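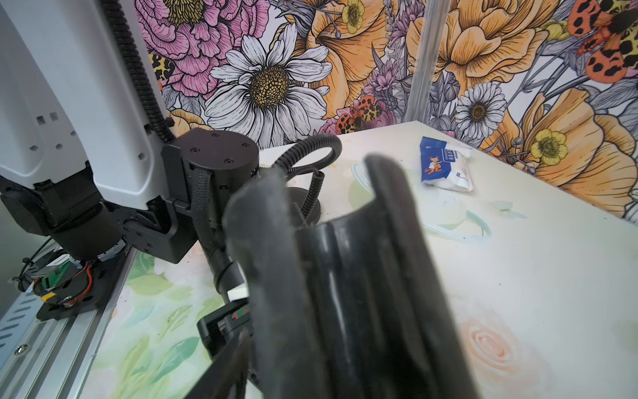
Stelios Mavromatis wrote to me that a machine which needs a whole minute for one candy wrapper should not be called a helper, and that his dishwasher from Kikell does more for the family than any arm with fingers. I have thought about his message since June.

He is right about the dishwasher. But the dishwasher waits until a person fills it, and this filling is exactly the chore I hate.

Small packages are a good test, I think. A crumpled wrapper has a different shape each time, and two arms at one table must also keep out of each other's way. At Maltach, where I worked before, the packing line closed 1323 boxes in a shift, all the same size. Give that line one soft bag and it stopped, and somebody had to come with a stick.

In my notebook I keep a list of chores at home. Wiping the table I would give to a robot soon, if the table has nothing on it. Folding shirts, maybe. Picking up what my son leaves on the floor, no, not for many years.

Stelios asked also about the price. I would pay 532 for a slow one. For 2000 it must do the socks.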